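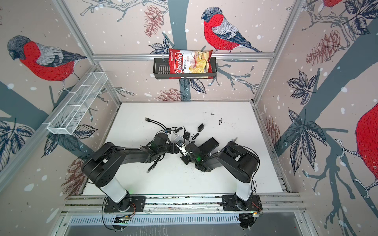 Zuletzt geändert: 11. Januar 2021

Reicht ein Aushang mit Regeln für die Zweiarmzelle?

Ingrid Tillman
Bei uns soll ein Blatt genügen. Ich bezweifle das.

Stider
Aushänge liest keiner. Risikobeurteilung schreiben, Tempo begrenzen.

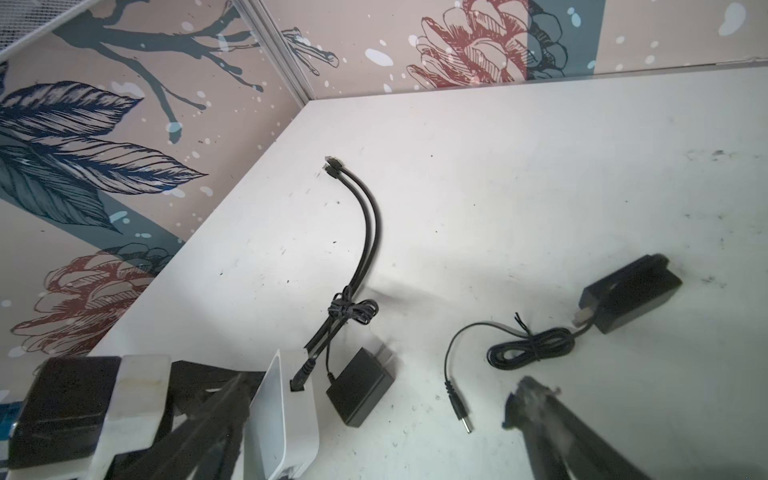

Netzteile und Kabel auf der Arbeitsfläche

Skinodis
Norm hin oder her: Kabel gehören vor dem Start sortiert.

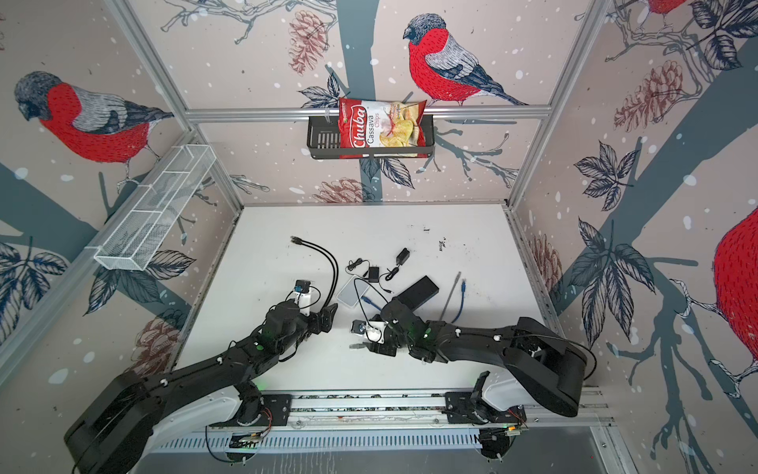
Gilt die Beurteilung nach einem Greiferwechsel weiter?
Nur nach erneuter Prüfung, und die gehört schriftlich festgehalten.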